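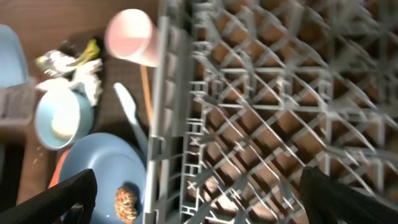

Setting up the rack-loading cell takes most of the first lab period. Do the steps in order and write each result on your cell sheet. The rack goes on the table first, and the dishes are laid out beside it on the bare wood. Leave food scraps where they are, such as the residue in the blue bowl, and leave the crumpled paper towel too, as sorting trash from dishes is part of the task. The fingers should be wide open at the start position. If they are not, run the open command from the Munshi panel before you touch anything else.

Finger check

Power the gripper down at the panel. Wipe both fingers with a dry cloth and look for nicks on the inside faces. Replace fingers as a pair, never singly. Spares are in the drawer marked Calach. Tighten each mounting screw by hand, then give it a quarter turn with the short key.

Power up again and close the fingers on nothing, 3 times. They should meet evenly along their length. A gap at the tips usually means a screw was tightened with the finger tilted. Loosen it and start over.

Grip force

Thin plastic cups need the low setting. Begin at level 2 and pick up a cup upside down, with one finger on each side of the cup. Hold it over the rack. 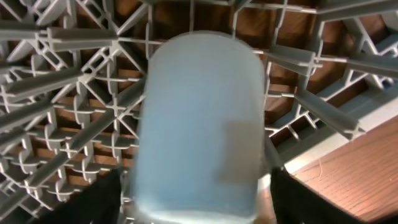

Watch the rim while the arm is still. If it goes oval, drop one level. If the cup slips when the arm moves, go up one level and slow the approach. Plates and bowls use their own settings, which we cover in October.

Rack position

The diamond lattice is easy for the wrist camera to misread when the rack has shifted. Run the Pamex alignment routine whenever the rack has been lifted or bumped. It takes almost 2 minutes. Keep your hands off the table until it finishes.

Upkeep

Log the cycle count at the end of each period. At 1000 cycles the finger pads are changed and the finger check is done again from the top. Report grinding noises or a hot wrist housing before you leave the lab.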